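Saving Water and Cutting Waste at the Kitchen Sink
Household Tips — Drutum Land and Water Group

These notes cover the part of the house where most small landholders on tank supply lose water without measuring it. They assume a standard sink, a rainwater tank and a garden within carrying distance.

Measure the tap first

Put a one-quart jug under the kitchen tap, open the tap to its usual position and time the fill. A fill time under eight seconds means the tap has no working aerator. Unscrew the tip, soak the screen in white vinegar overnight, rinse it and refit. Replace the screen if the mesh is torn. Rubber washers harden with age and should be changed at the same time.

Check for slow leaks

Read the meter at night after the last use and again before the first use in the morning. Any movement is a leak. On tank supply without a meter, listen to the pump. A pump that cuts in when all taps are closed is losing pressure somewhere between the check valve and the house. The toilet cistern is the usual place to look. A few drops of food coloring in the cistern will show in the bowl within 20 minutes if the flapper is passing water.

Wash in the right order

Glasses first, then cutlery, plates and pans. Scrape everything into the compost pail before it goes near the water. Use a basin in the sink and keep a second one for rinsing. Rinse water can go on ornamental beds the same day. Do not store it overnight, and keep it off leafy vegetables.

Use cloth for wiping and drying

Waffle weave holds more water than flat cotton of the same weight and dries faster on a rail. Wash cloths warm, without fabric softener, which coats the fibers and reduces absorbency. Keep one set for dishes and another for benches and floors. Retire dish cloths to the shed when they thin out.

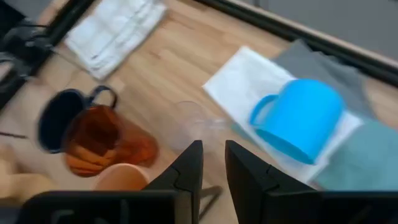
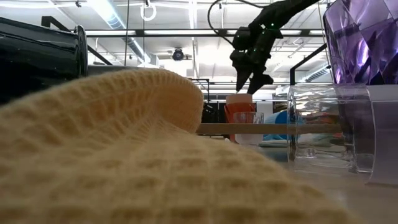 Care for wooden surfaces

Wipe up standing water at once, along the grain. Food-grade mineral oil is suitable for bare wood; apply a thin coat, leave it for several hours and buff off the excess. Two light coats hold up better than one heavy one. Cooking oils turn rancid and should not be used. Check the finish before oiling — varnished wood will not take it.

Keep grease out of the drain

Fat sets in the pipe and, on septic systems, builds up as scum in the first chamber. Pour cooled fat into a can and put the can out with the trash. Wipe the pan with newspaper before washing. Small amounts of vegetable oil can go in a compost heap if mixed with plenty of dry leaf.

Compost pail

Line the pail with a sheet of newspaper and empty it every 2 days in warm weather. Cover each addition to the heap with twice its volume of dry material. Chop corn cobs and cabbage stalks, or expect to find them again in spring. Citrus is acceptable in a heap but should be kept out of worm farms.

Tank and first-flush device

Clean gutters in November, before the heavy rain. Drain the first-flush pipe after each storm and check that the ball moves freely. One inch of rain on 1000 square feet of roof yields just over 600 gallons before losses, so a blocked screen is worth fixing early.

Printed copies of this sheet are kept at the Murkach depot. Ask for sheet 555. The septic maintenance sheet is held in the same rack.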